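About Us

Hi, and thanks for stopping by! I'm Alžběta Halás, and I started Brundus at a borrowed desk in the back of my uncle's packing shop, with one phone line and a chair that leaned to the left. Today there are 18 of us. We help small and mid-sized workplaces bring in automation without making everybody who works there miserable in the process (I've been on the miserable side of it, so this is a bit personal for me).

Before Brundus I spent years on the floor at Lalten, a returns warehouse where people mailed back everything you can think of. Mugs, books, old tools, kitchen stuff, all of it in one bin. My job was to pick each thing up, look it over and put it where it belonged. On a busy shift in December I'd handle 2,675 items, and my wrists let me know about it all through the holidays. Then management bought a sorting machine. They set it up over a weekend and we found it there on Monday morning, with a sheet of instructions taped to the side and not one word about what the rest of us were supposed to do now.

The machine was fine. The way it arrived was awful, and I kept thinking about how differently it could have gone if someone had asked the people at the bins first.

So that's what we do! When a company calls us, we start by spending time with the crew. We eat lunch with them, we stand where they stand, and we ask which part of the day they'd hand over tomorrow if they could. The answers almost never match the list the office gave us. At Hrubý, a family business that rents out dishes for weddings and banquets, the office wanted help with stacking crates. The crew wanted help with the cups. Lifting cups one at a time by the rim or the handle, over and over, was what sent them home sore, and the crates they didn't mind at all. We went with the cups.

Most of our planning happens in simulation before anything gets bolted down. I love this part. We build a table on the computer, put a mess of things on it and let an arm try to pick up the right one. The crew gets to watch and argue with us about it, which they do, loudly - and a change of plan at that stage costs us an afternoon and a pot of coffee.
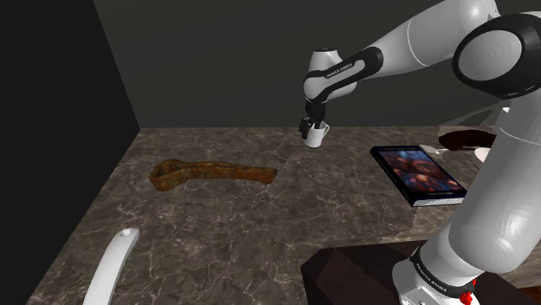
Will I lose my job if my company brings in a robot?

Our projects are set up so that the answer is no, and we ask for that in writing before we start. What usually changes is the job itself: less lifting and repeating, more checking, fixing, and deciding what to do with the odd items. Some people love the new work right away and some need a good while to get used to it, and a few have told me they miss the old rhythm. I understand that, I missed mine too.

We also run a training program called Tramano. It takes three weeks, it happens on paid time (we won't do it any other way), and you don't need any background in computers. You learn how to start and stop the arm safely, how to teach it a new pickup, how to tell when it's struggling, and who to call when you've had enough of it. So far 484 people have gone through it. Several of them now teach the course with us, and they're much better at it than I ever was - they know which questions people are too shy to ask on the first day.

A few things about how we work, in case you're thinking of calling. We don't take on a project unless someone from the floor is in the first meeting. We come back after the install, and we keep coming back through the first year. And if we think a better cart or a lower shelf would fix your problem, we'll say so and send you a very small bill for the visit.

Our office is up one flight of stairs, with the workshop right underneath, so if you come see us you'll probably hear me before you see me. Call first if you can, because we're often out at somebody's loading dock. Bring a person or two from your crew along, and bring the item that gives you the most trouble. We'd love to try it out!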